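Branmont House shared laundry room – April walk-through

1. Exits and aisle: OK. Baskets carried out, 2 garments at most left behind. Great work, second floor!
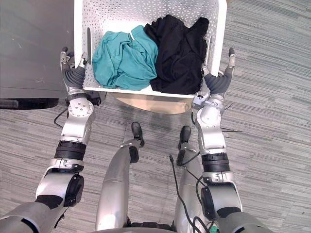
Could the aisle rule cover the hallway too? – Unit 22

Comment: Yes, added as item 5.

2. Water hoses: OK, no bulges. Shutoff turns easily – love the new lever.

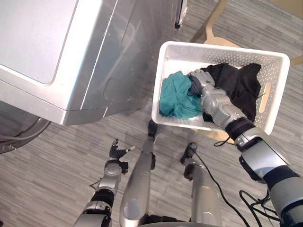
Silver washer, basket alongside

3. Door seal and drum: wipe the seal weekly. Breaker 13 labeled at last!

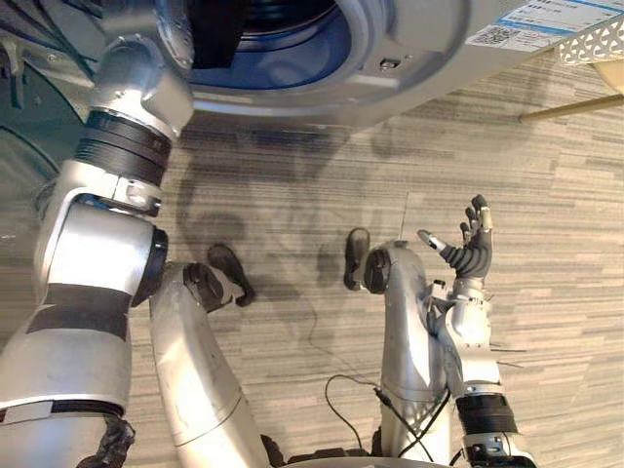 Wistar wing asks whether doors should stay open overnight.

Comment: Ajar, please. It keeps the smell away.

4. Lint and loose cloth: vent duct brushed clear, a super result. 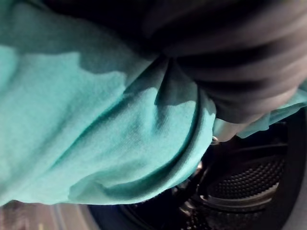 Teal fabric, crumpled

5. Hallway: recheck in room 105.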